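Two Grippers, One Old Dell, and a Lot of Muttering

Print this post | E-mail this post

Posted 2023-12-19 by Kimutai Mutiso

I said back in May that I'd write up the gripper comparison "soon," so, well, happy December everybody! 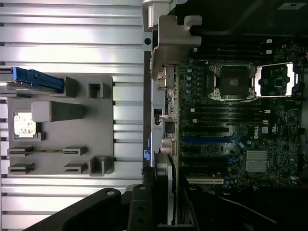
The plan was to put the Clarkier and the Pandari on the same arm, give them the same chores inside a computer case, and see which one I'd want to live with. I picked computer teardown for the chores because it's full of annoying little jobs. You've got clips, latches, cables that flop around, and metal edges that are just a bit too close to everything. A gripper that looks great stacking wooden blocks can look pretty silly in there.

First up was the Clarkier, which I've had for ages. It's the simple one – two parallel fingers, rubber pads, opens and closes, done. It grabs a memory stick by the edges about as well as I do on a good morning. The trouble is the body behind the fingers. It's wide, and every time I tried to come in low next to a wall it wanted to bump something before the fingertips got where they were going. I ended up teaching it a silly sideways approach (picture somebody reaching behind a couch for the remote) and that got me most of the way.

The Pandari is slimmer and it bends a little at the fingertips, which I loved for the first hour and then started having opinions about. That bit of give is lovely on plastic latches. You can be slightly off and it just sort of settles into place. But when you need to pull hard, straight up, on something that doesn't want to move, the tips splay and you come away with nothing. I tightened the linkage, which helped, and then I tightened it too much and it stopped being bendy at all, so I'd basically made myself a more expensive Clarkier. Backed it off again. It's fine now.

For scoring I kept it really basic. Each gripper got 20 tries at each chore and there were 7 chores, from pinching a loose screw to lifting a cable out of the way without yanking it. I'm not going to post the whole table because half of it is notes to myself like "no, the OTHER left." The short version is that the Clarkier won anything that needed muscle and the Pandari won anything that needed manners. I expected the cable job to be a blowout for the Pandari and it was much closer than that. Flat rubber pads turn out to be pretty good at cables!

Now, the wrist camera. I nearly skipped it and I'm so glad I didn't. I'd been driving everything from an overhead camera, and once the arm leans in over a chassis you can't see a thing that matters. From the wrist you get the board, the sockets, the edge of the frame, all of it close up. Two complaints, though. Bare metal panels throw glare like crazy, and the auto exposure doesn't know what to do about it, so I've locked it and moved my desk lamp off to one side. And whatever way the wrist is turned is the way your picture is turned, so I spent an evening tilting my head like a confused dog before I remembered I could rotate the feed in software. One setting. An entire evening.

The controller is the same Nzioka box as before. I recorded 1,186 short clips through it over the whole project and it hung on me once, and I'm fairly sure that was my loose power plug. The jog dial is still too touchy at slow speeds and I still want a bigger stop button.

As for money, the Pandari set me back $326 secondhand, and I got the adapter plate from Celwood after drilling my own and getting the holes wrong (don't ask how wrong). If you're only buying one and you mostly pick up rigid stuff, get the Clarkier and spend what's left on a decent wrist camera. If you're poking around inside machines like I am, I'd go Pandari and leave the linkage a little looser than you think you should.

Next I want to try swapping the fingertips between the two of them – the mounting holes look close enough that a bit of filing might do it. If anyone has already tried that and wrecked something, please write and tell me before I get the file out.

Contact: use the form on the About page | Copyright Kimutai Mutiso | Back to top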